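Plosow grasp rules

The Plosow grasp rules are a voluntary code of practice for robot arms that pick up, hold and pack soft or bendable goods, chiefly cables, hoses and bagged parts. They were drawn up in Zuvedville and are used by a small number of packing firms and test labs. The rules have no legal force, and a firm may claim to follow them without being checked by anyone outside it.

Background

Most older guidance on grippers assumed a rigid object of known shape. Cables do not fit that picture. A bundle can bend, slip or open out in the jaws, and its loops may catch on the lip of a carton. The first draft came from Quartey, a maker of packing lines, which has led some critics to ask how far the code describes good practice and how far it describes what Quartey's own machines could already do.

Main provisions

The code has 4 parts, covering grip, path, release and records. Under the first, a coiled cable should be held at or close to its tie, with the plug and any moulded joint kept clear of the fingers. Under the second, the arm should slow down near the rim of an open box, and printed sheets already inside should not be dragged or folded. The third part deals with letting go, and the fourth asks for a written note of every drop. A full trial consists of 300 picks, later raised to 1000 for firms wanting to use the word "proven" in their sales material.
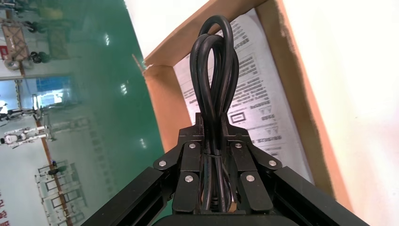

Ruxandra Hodoroagă objected that the grip rule puts too much faith in the tie, as a band that suits a shipping carton may be far too weak for an arm that lifts and swings. She asked for a pull test on the tie itself before any trial is counted. The request was left out of the current text, and the published reply — a single paragraph — does not say why.

Criticism

The pass mark has drawn the most doubt. A trial may include up to 8 drops and still count as clean if each was "recovered without harm", a phrase the code does not define. Almost 1000 picks can therefore go by with only the operator's word as to what harm means. Vadar, a test lab, stopped printing pass rates under the rules one October and now lists the raw drops.

Supporters answer that a loose rule is better than none. There is little published evidence either way, and no study has compared sites that follow the code with sites that do not.

See also

Soft goods handling
End effector
Cable packing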